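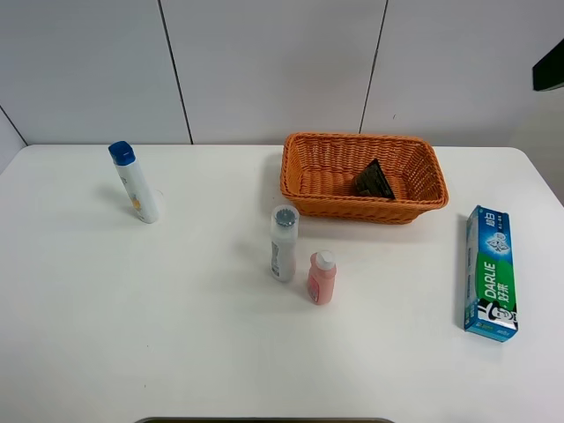 Issue 7, page 5

Two grippers, one table

Vasanthi Majumder keeps a paper notebook for gripper trials and doesn't trust anything that isn't in it. When I visited the Brerkbridge workshop in September she had it open at a page ruled into two columns, one headed Starico and one headed Rutex. Those are the two parallel grippers she and Nimal Bhuiyan have been comparing since the spring, on the same arm, with the same controller and the same fixed camera.

"We didn't want to change anything except the fingers and what drives them," she says. "If you swap the camera as well, you end up arguing about the camera."

The objects come from a chemist's shop and a kitchen drawer. There is a tall white bottle with a blue flip-top cap, a small white bottle with a clear cap, a short pink one, a box of Darlie toothpaste and an orange woven basket. The arm is asked to pick up each item and put it in the basket, 100 attempts per item for each gripper. Majumder sets the table out by hand, with plenty of room round everything.

"People ask why we don't pile it all up," says Bhuiyan. "We will. But when a grip fails in a pile you can't tell if it was the fingers or the thing next to it. Start with space."

Bhuiyan's family firm, also called Bhuiyan, makes fixtures for packing lines, and he came to the project with firm views on fingertips. The Starico came with flat rubber pads. The Rutex has softer, slightly hollowed ones that close more slowly. He expected the soft pads to do better on everything.

"They did better on bottles," he says. "On the toothpaste box they were worse. The pad gives, the box turns a few degrees, and then it catches the rim of the basket on the way in. I'd have put money on it going the other way."

The tall bottle has caused the most trouble for both. Held too high, it swings. Held low, the wrist has to come down close to the table and the planner sometimes refuses the move altogether. They settled on a grip just above the middle and left it there for the whole trial, which Majumder admits suits the Starico a little more than the Rutex.

"You have to pick a height and write it down," she says. "If I tuned it for each gripper I'd be testing my tuning."

I asked whether the camera coped with a white bottle on a white table. Majumder pulled a face. The first position estimates were poor, she says, and the blue cap did most of the work. The small white bottle was harder still. In the end they lowered the exposure and relied more on the faint shadow at the base. The orange basket was never a problem.

Haruto Mizuno looks after the controller. He was less interested in the fingers than in how each gripper reports back. The Starico gives a position and a motor current, updated often. The Rutex gives a plain yes or no for "object held", and the signal arrives late.

"For a person watching, it makes no difference," Mizuno says. "For the program it's a pause every single time. The arm closes, waits, gets its answer and then lifts. With the Starico I can begin the lift while I'm still reading the current."

He has written a small filter that guesses at a good grip from the first few readings. It is right often enough to be useful, he says, though it was fooled by the pink bottle until he raised the threshold. He would like Rutex to open up the raw signal and has written to them twice.

Cost came up only towards the end. The Rutex is cheaper to buy but its pads wear, and the team is on its second set. Debashish Kanagaratnam, who orders the parts, thinks the difference will be gone within a year of normal use. Majumder thinks it depends on what you call normal - she has seen pads ruined in an afternoon by a cardboard edge.

So which would they keep? Bhuiyan says the Starico body with the Rutex pads, and has already drawn an adaptor plate for it. Mizuno says the Starico, as it comes. Majumder wouldn't answer until the crowded-table trials are finished.

"I've got half a notebook left," she says. "Ask me when it's full."

The crowded-table trials will use the same items and the same basket, moved closer together. Dwynwen Gape will be setting out the table for those, so that Majumder can't favour either gripper without meaning to.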